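Black bedding always ends up in a heap, how do I get it to lie flat?

Posted by Roland Bloxham on February 21, 2022

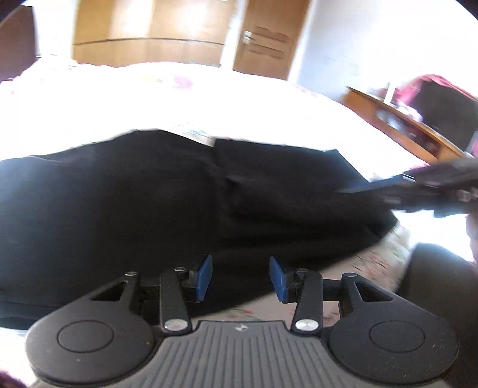

Black fabric all rumpled up on the bed.

OK so I need some help from people who are better at beds than me. I've gone over to black for the big piece that goes on top of everything, and I love the color, I really do, but every single fold shows. It's like the black fabric in the photo, with those soft ridges running through it. With my old stuff I could give it one good yank from the foot of the bed and walk away. With this I yank and the wrinkles just move over to the other side.

What I've tried so far: shaking it out from the bottom corners, smoothing with my hands, and a spray bottle of plain water (which left marks that took forever to fade, so I'm not keen to do that again). I do own an iron but I am not ironing something the size of a bed every week. I have a job and a dog.

I bought it from Tastlow, in the Lulteso line if that means anything to anybody. The tag says cotton and a bit of something synthetic, and I've washed it maybe four times, warm, then tumble dried until it's completely done. It usually sits in the dryer for a while after the buzzer goes, sometimes overnight if I'm being truthful.

Also, is there any trick to getting it centered when it's only one person doing the bed? I get one side perfect, walk around, fix the other side, walk back and the first side is on the floor. I must do 2 or 3 laps every morning and I'm getting tired of it. I don't need hotel standards, I just want it to look like somebody made an effort.

Thanks in advance!

Roland Bloxham

linen_closet_904

Hi Roland! I had a black one for years so I feel your pain. Your dryer habit is most of the problem, I'm afraid. Leaving it in there overnight in a ball is about the worst thing you can do to it, the creases get set while it cools down and then no amount of patting is going to shift them.

What I do is take it out while it's still a tiny bit damp. If you squeeze a corner and you can feel it's cool, that's about right. Then I put it straight on the bed and pull it out with the windows open for an hour or so. It finishes drying flat and the weight of it does a lot of the work. Don't do this at bedtime, obviously, do it in the morning.

Dryer balls help too, or a couple of clean tennis balls. A big piece like that wants to twist itself up into a rope, so stop the dryer halfway, pull it out, give it a shake, and put it back in the other way around. And run it on its own! I used to throw mine in with the towels and it came out looking like a dishrag, plus covered in lint, and on black you will see every last bit of that lint.

For the water marks, I'm guessing you have hard water like we do. If you want to try the spray again use distilled, and use a really fine mist. Hold the bottle well back, spray, then smooth it with the flat of your forearm instead of your hand. Your forearm covers more ground and it's kinder on your back.

For the centering thing - fold it in half lengthwise before you put it on the bed. Lay the fold down the middle of the mattress, check it at the pillow end and the foot end, and then open the top half over to the other side. You only have to walk around once. I learned that from my aunt, who cleaned rooms at a motel and could make a bed in the time it takes me to find the pillowcases.

One other thing, wash it cooler. Warm is probably fine by the tag but black goes kind of rusty looking after a while and cold water slows that down a lot. Mine made it to the second May before I noticed it fading, and I only switched to cold after the damage was done. Turn it inside out too if it's the kind that has an inside.

bellamy3785

just get a darker pattern, mine has a print from Getusard and you can't see a wrinkle on it. never ironed once

Pruitt_Upstairs

I agree with the damp part of the long reply, but I'd go easy on opening the windows if you're somewhere humid. I tried it last summer and mine still felt clammy at dinnertime. A ceiling fan on medium works better at my house.

If you can stand spending a little money, a hand steamer is way less trouble than an iron. You don't take anything off the bed. Hang on to the hem with one hand to keep some pull on the fabric and go down in long strokes. I only bother with the part that you see from the door, plus the side that hangs down. The bit under the pillows can look however it wants. Check your tag before you do it though, since yours is part synthetic, and try a corner first in case it goes shiny. Shiny on black does not come out, ask me how I know.

For day to day, I stopped smoothing from the middle. Start at the pillow end and pull toward the foot, then do the two sides last, taking hold of the edge in both hands and giving it a little flick so air gets underneath. Chasing one ridge at a time across the bed just gives you a new ridge.

And if your dog sleeps up there like mine does, it's going to be 100 percent dog hair by Friday anyway so I'd get a lint roller before I got a steamer.

Related in Bedroom and Laundry
Getting lint off black sheets without a roller
How often do you wash the top layer?
Tennis balls or wool balls in the dryer
Making a bed that's pushed up against a wall
Water spots on dark cotton

Contact us | Terms | Copyright 2022 | Back to top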